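Der Stuhl, der alles trägt

Aufräumratgeber versprechen gern, dass ein Pullover in drei Handgriffen verschwindet. Ich habe 20 solcher Anleitungen gelesen und besitze trotzdem einen Stuhl, auf dem seit Mai niemand gesessen hat. Besonders hartnäckig ist der graue Kapuzenpulli. Hemden haben Kanten, an denen man sich festhalten kann. Ein Hoodie hat eine Kapuze, zwei Ärmel und keine Absicht, je ein Rechteck zu werden.
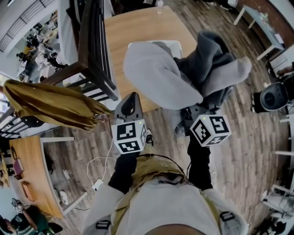

Die Methode Musum

Wer im Netz sucht, landet schnell bei der Falttechnik »Musum«. Ärmel nach innen, Kapuze nach unten, dann von unten aufrollen. Der Kurs dazu hat 1.769 Bewertungen, fast alle begeistert. Geprüft wird darin allerdings immer dünne Baumwolle auf einem großen leeren Bett. Wie das nach dem Wäschetag im Flur gehen soll, verrät der Kurs nicht.
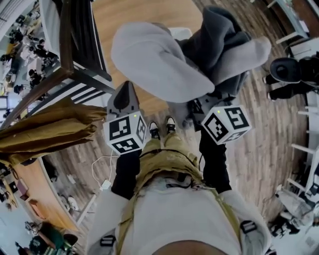

Mein Verdacht gilt der Ausgangslage. Fast jede Anleitung beginnt mit »flach hinlegen«, als sei das kein Arbeitsschritt. Dabei steckt gerade dort die Mühe. Solange der graue Stoff in der Luft hängt und sich über sich selbst bauscht, ein Ärmel zur Seite weg, ist mit der Rolltechnik nichts anzufangen. Und der Holzstuhl steht eben immer näher als der Schrank.

Noch schwieriger wird es bei dickem Flor. Krauses, flauschiges Material lässt sich zwar zusammenlegen, doch jede Lage trägt auf, und aus dem versprochenen Päckchen wird ein Wulst. Die Schublade geht dann eben nicht zu. 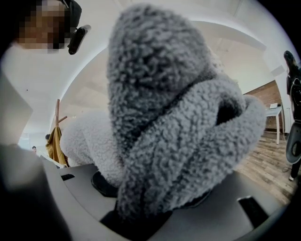
Svatopluk Vaněk hält das alles für übertrieben: Dicke Sachen gehörten auf den Bügel, schrieb er nach meiner letzten Kolumne, und wer 10 Minuten an einem Pulli falte, habe zu wenig Pullover. Mag sein. Auf meine Frage, wohin mit den Bügeln, kam noch keine Antwort.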